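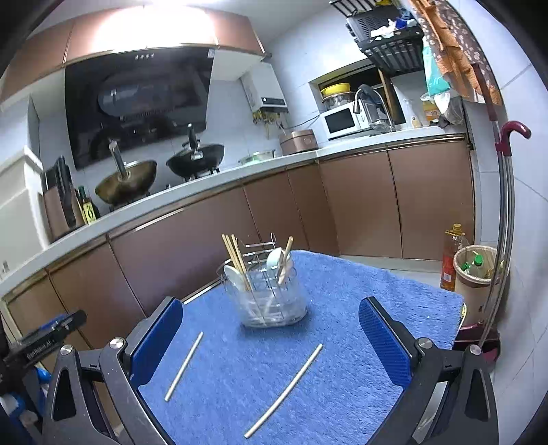
The new system went live at six. By ten past, sample 1574 didn't exist.

It was on my bench. I could see it. Brown bottle, Mapplebeck well water, my own handwriting on the cap. I scanned it again. NO RECORD. Scanned the one beside it, fine. Scanned 1574. NO RECORD.

Night shift, just me and the hum of the fridges. Support line in Faltham, and Faltham didn't pick up before eight.

So I did what you're told not to do. Typed it in by hand. Client, Mapplebeck. Test, nitrate. Received, yesterday. Hit save.

DUPLICATE. SAMPLE ALREADY REPORTED.

Reported by who? I hadn't opened it. Seal still on. I pulled up the report and there it was, a full page, my initials in the corner. Nitrate, 303. Date of analysis, Wed 19 August.

It was May.

I laughed. Bad clock, had to be. Somebody set the server wrong over the weekend and the thing had filled in the rest from some training file. We'd had 300 dummy samples in there for practice, all made-up numbers, all supposed to be wiped. One got left behind. Sure.

Only the dummies never had comments. This one did. Bottom of the page, in the little gray box no one uses.

*Reran twice. Same. Call them sooner this time.*

My spelling, even. I always write "reran" as one word and the old system always underlined it.

I put on gloves. Broke the seal. The Fodier was warmed up anyway, so I ran a blank, ran the standards, ran the bottle. Stood there with my coat half buttoned and watched the line climb.

303.

Cleaned the line. Ran it again. 303. The limit on our sheet is 20. I checked the sheet twice becuase my eyes weren't working right.

There's a rule, you don't phone a client on an unapproved result. Needs a second signature, needs day shift, needs a form. I looked at the clock. Looked at the gray box. Sooner than what? What happened in August?

Picked up the phone. It rang a long time out there. 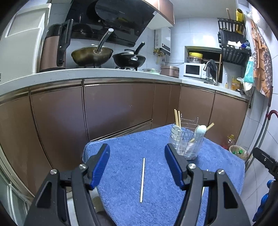 A woman answered, half asleep, and wanted to know if this was the water people again. Again, she said. She told me we'd already called, last night, same voice, same number, told her to stop mixing the baby's formula from the tap. She'd switched to store bottles. Was something else the matter?

No, I said. Nothing else. Keep using the bottles.

Hung up. Sat a minute. Then I went back to the screen to add my note, and the report was gone. No page, no comment, no August. Just an empty form with the cursor going, and at the top, sample 1574, status, awaiting anaylsis.

I started typing. Reran twice. Same.

At eight Faltham called me, very cheerful, asking how the first night on Plitard went. I told them the clock was off.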